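Clastura Forum > Teaching by Hand > Drawer tasks

Drawer demos: hand-held gripper or teleop? Losing my mind a little

plotter_gw
Posting from work so quick. We're doing the open drawer / put thing in / close drawer task with a small tinted plastic organizer. 200 demos with the hand-held gripper, 198 kept after cleanup. Policy trains fine. On the arm it goes to the drawer, gets the handle, pulls... and then just sort of hangs there. Sometimes goes back for the handle again. Sometimes shoves the drawer shut with nothing in it.

Same task by remote control (leader arm, different person driving), only 73 demos, and it gets further. Less smooth but it gets further.

So is hand-held just bad for drawers or am I doing something dumb. Boss (Yanling Kang, if anybody here knows her from the Hunt days) wants me to pick one by end of February.

dilruba_r
how fast are you doing them by hand? people go way too fast by hand. You pull a drawer in half a second and don't notice

plotter_gw
Fast I guess. Normal human speed. Maybe a second for the pull.

dilruba_r
well there you go. the arm can't do that, so it's running everything slower than what it learned. Teleop driver can't go fast even if they want to

sw_gil
Disagree, speed is the least of it. I've trained on fast hand demos and slowed playback down and it was fine. The hang after the pull sounds to me like it can't tell what state the drawer is in. Clear-ish plastic is nasty. Drawer in and drawer out look nearly the same from the wrist if the light is flat. Post a frame from right around where it hangs, from a demo not from the arm.

plotter_gw
ok grabbed one out of the hand-held set
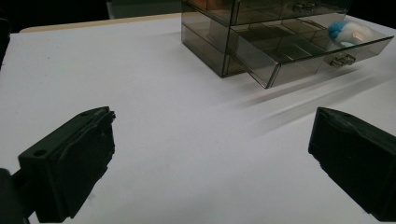

Lower drawer partly out, fingers well back from the handle. White thing with the blue fluff is in the drawer.

Fingers are beat up, I know, don't start.

sw_gil
I'm going to start. Are those the same fingers as on the arm? If the arm has clean ones and the demo ones look like that, then the picture doesn't match, and the grip doesn't either. Little bar handle like that wants a decent edge to hook on.

plotter_gw
Same print, arm ones are newer. So shape matches, wear doesn't.

jinsol_son
Wear on the fingers isn't making it hang, come on Gil. Look at the shadows. Long streaks across the table off the organizer and the open drawer. If all your demos were done in that light then the shadow IS the drawer state as far as the policy cares. Move the lamp and it's lost. What's the light like where the arm is?

plotter_gw
Overhead, two panels. Demos were at my desk on the other side of the room with a different lamp. Hm

jinsol_son
Hm indeed

dilruba_r
ok that's a better theory than mine. But still slow down

sw_gil
It also fits with what I said, can't tell what state the drawer is in. Just saying

jinsol_son
you said flat light. that isn't flat light

sw_gil
Flat light on the ARM side. Panels overhead. Read it again

kang_y
Hello, boss here. I didn't say pick one by the end of February, I said tell me which one costs less per usable demo. Different question Gyu-bin.

plotter_gw
oh no

kang_y
Carry on, this is useful.

dilruba_r
lol. For cost, hand-held wins by a mile and it isn't close. We did 784 for a pick task at Plotthorpe with two people and no arm tied up at all. With teleop you're tying up the arm, and a person, and the person gets tired and starts doing weird stuff with the wrist.

sw_gil
Cost per demo yeah. Cost per demo that WORKS, I'm not sold. Teleop you get the arm's own limits for free. With the hand tool half your drawer pulls could be at an elbow angle the arm can't reach, and you don't find out until you replay. Gyu-bin did you check reach on the 198?

plotter_gw
Checked the start poses. Not the whole path.

sw_gil
Check the whole path. The pull is where it goes out of reach, you're dragging back toward yourself and low to the table.

jinsol_son
this I agree with

plotter_gw
ok so list for tomorow:
- replay all paths against arm limits, toss what doesnt fit
- redo a batch under the overhead panels, and another batch with the lamp moved around
- slow down the pull, pause after it before going for the object
- new fingers on the hand tool

dilruba_r
don't pause!! If you pause after the pull it learns to pause after the pull. thats your hang right there maybe. Do you pause now?

plotter_gw
...yes. I let go of the handle, back off, look at it, then go get the object. Every time

dilruba_r
Trim the pauses out or keep the hand moving. Slow but moving. Every still frame looks like every other still frame and it just sits in there forever

jinsol_son
Ok Dilruba wins. Possibly. Trim first, that's free, you don't have to record anything. Then do the lights.

sw_gil
Trim first, sure. Still check the reach. And don't throw out the teleop set, mix it in. We run both on the Deltetti cell, mostly hand-held with a bit of teleop on top for the contact part.

jinsol_son
mixing is how you end up with two styles fighting over one drawer imo. We tried it, got a policy that would start the pull one way and finish it the other. Pulled the whole organizer across the table.

sw_gil
Ours was fine?? Was yours taped down

jinsol_son
no

sw_gil
tape it down

plotter_gw
Update 2/5/23. Trimmed the still parts, retrained, touched nothing else. Hang is mostly gone. Now it misses the drawer with the object about every third try, drops it on the front edge. Reach check threw out a chunk, all on the pull like Gil said. Haven't done the lights yet, haven't tried mixing.

dilruba_r
told you. front edge drop is probably depth, clear plastic again. Come in from higher up so you see down into the drawer before you let go

jinsol_son
do the lights before you go changing the approach, one thing at a time or you won't know what fixed it

plotter_gw
yeah lights next. Will post.

Reader comments (3)

mel_t: Same hang on a cabinet door here, going to try the trimming. How long a still bit do you count as a pause?

dilruba_r: anything over half a second for us but try a few

oldbench: Put a strip of tape on the drawer front and half of this goes away. Yes it's cheating

Contact | Copyright Clastura Forum | Back to top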